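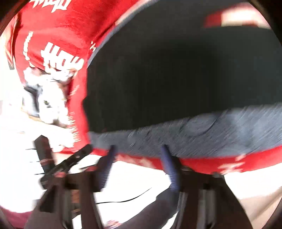
시연 수집용 핸드헬드 그리퍼는 언제 점검해야 합니까?
매 세션 시작 전과 손가락 부품 교체 직후에 점검하며, 누적 시연 1000회마다 전체 항목을 다시 수행합니다.

핸드헬드 그리퍼 및 원격조작 장비 안전 점검표
적용 구역: Irnville 작업실 수집대, 원격조작석
적용 과제군: Cakcombe(연질물 파지), Wumier(용기 적재)
점검일: 6월 1일
점검자: Herman Tjoa
판정 표기: 적합 / 조건부 / 부적합 / 해당 없음

1. 그리퍼 본체

1.1 손가락 고정 나사 풀림
판정: 적합
의견: 오른쪽 하단 나사에서 미세한 유격이 있어 재체결함. 표시선을 새로 그음.

1.2 손가락 요철면 마모 및 찢김
판정: 조건부
의견: 끝단 모서리가 닳기 시작함. 직물 가방 입구를 집을 때 미끄러지면 조작자가 손잡이를 과하게 쥐게 되므로 다음 교체 주기를 앞당김. 교체 기준은 시연 2000회로 되어 있으나 연질물 과제에는 맞지 않음. Cakcombe에 한해 1000회로 변경을 요청함.

1.3 손잡이 당김 및 복귀
판정: 적합
의견: 끝까지 당긴 뒤 놓았을 때 걸림 없이 복귀. 5월 점검에서 지적된 마찰음은 재현되지 않음.

1.4 프레임 모서리 및 돌출부
판정: 적합
의견: 브래킷 모서리에 손톱이 걸리는 버 없음. 직물 시료를 문질러 올 걸림 여부도 확인함.

1.5 양 손가락 정렬
판정: 적합
의견: 완전히 닫은 상태에서 끝단이 맞닿음. 얇은 시트를 물려 당겼을 때 좌우 한쪽으로 쏠리지 않음.

2. 케이블 및 전원

2.1 케이블 여유 길이
판정: 조건부
의견: 팔을 최대로 뻗은 자세에서는 문제없음. 손목을 안쪽으로 돌리면 늘어진 부분이 손가락 쪽으로 이동함. 고정 클립 위치를 손잡이 쪽으로 옮긴 후 재점검할 것.

2.2 커넥터 체결 및 피복 손상
판정: 적합

2.3 배터리 외관, 부풀음, 발열
판정: 적합
의견: 연속 사용 54분 후 표면 온도 38도. 내부 기준 이내.

3. 조작자

3.1 소매와 장신구
판정: 적합
의견: 긴소매 허용. 단, 소맷단이 당김 기구에 닿지 않도록 손목에 밀착시킬 것. 끈이 달린 옷, 팔찌, 목걸이형 출입증은 금지.

3.2 손 위치
판정: 적합
의견: 파지 중 반대 손으로 물체를 잡아 주는 경우 손가락 폐합 구간에 손을 넣지 않음. 신규 조작자 교육 때 반드시 직접 해 보일 것.

3.3 연속 작업 시간 및 휴식
판정: 부적합
의견: 작업 일지에 휴식 기록이 누락됨. 손목 피로가 쌓이면 시연 동작도 거칠어져 재수집으로 이어진다. 세션 담당자는 휴식 시작과 종료 시각을 기입할 것. 조치 확인 전까지 연장 세션 금지.

4. 작업면과 대상물

4.1 작업면 고정 및 미끄럼
판정: 적합

4.2 직물류 대상물 상태
판정: 적합
의견: 가방, 파우치류는 풀린 실과 금속 부속을 먼저 확인. 입구를 벌려 내부에 핀이나 날카로운 물건이 없는지 본 뒤 사용. 빈 상태와 내용물이 든 상태를 같은 과제명으로 기록하지 말 것.

4.3 조명 반사 및 과노출
판정: 조건부
의견: 밝은 작업면에서 대상물 경계가 날아가는 경우가 있음. 안전 항목은 아니지만 시연 판독에 영향을 주므로 기재함. 조도 조정 후 시험 수집 1회.

5. 원격조작석

5.1 비상정지 버튼 작동
판정: 적합
의견: 조작석과 로봇 옆 버튼을 각각 시험함. 양쪽 모두 구동 전원 차단 확인. 해제 후 자동 재기동 없음.

5.2 통신 단절 시 정지
판정: 적합
의견: 케이블을 분리하여 시험. 파지력은 유지되고 팔 동작만 정지함. 매달린 물체 아래로 손을 넣지 말 것.

5.3 속도 제한 설정
판정: 적합
의견: 교시 모드 제한값이 재부팅 후에도 유지됨.

5.4 손으로 직접 교시할 때의 출입 구역
판정: 해당 없음
의견: Sitompul 셀 이전 작업 중으로 이번 점검에서 제외. 설치 완료 후 별도 양식으로 실시.

조치 사항

1.2 손가락 예비품 확보, 교체 기준 변경 승인 요청
2.1 케이블 클립 이동 후 손목 회전 자세로 재시험
3.3 휴식 기록란 추가, 세션 담당자 서명 필수
4.3 조명 각도 조정

종합 판정: 조건부 사용 가능. 2.1 재점검 전에는 손목을 안쪽으로 돌리는 과제를 배정하지 않는다.

점검자 서명: Herman Tjoa
재점검 확인: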